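March, 7:40 am. Dye bench, batch 29

Redid the walnut hull bath from the Dreltcombe notes. 207 g hulls, soaked overnight, simmered an hour, strained twice thru muslin. Still gritty. Wool swatches in at 8, out at 9:30. Color flatter than last time, more mud than brown.

Suspect the water. Havia tap is hard, and the old batches were done with rain water from the barrel. pH strip said a bit over 7, didnt write down the exact shade.

- alum at the usual rate, no cream of tartar (out, reorder)
- iron dip on half the swatches, two minutes, went gray fast
- rinse until clear, took forever

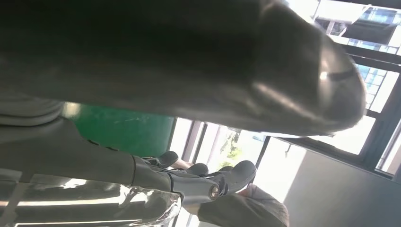

*Gray fabric, window light.*

Gray swatches look good by the window and greenish under the tubes. Need to pick one light and stick with it for grading. Going with window, mornings only.

Chiba linen is next. Scour first! Last time I skipped it and the dye sat in patches. 48 hours in the soda soak is probly overkill but the Cerkholm recipe says so, trying it once as written. Jar topped up to 1000 ml, lid on, label on the lid AND the side.
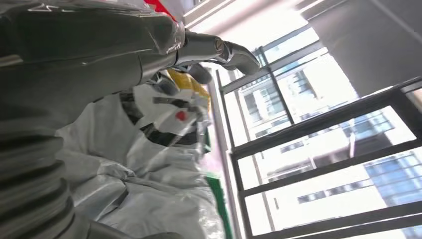

## To do

- cream of tartar
- fill two jugs from the rain barrel, run 29 again side by side
- cut linen, mark the corners with thread (pen washed out)
- light test strips: cover half, leave til the end of the month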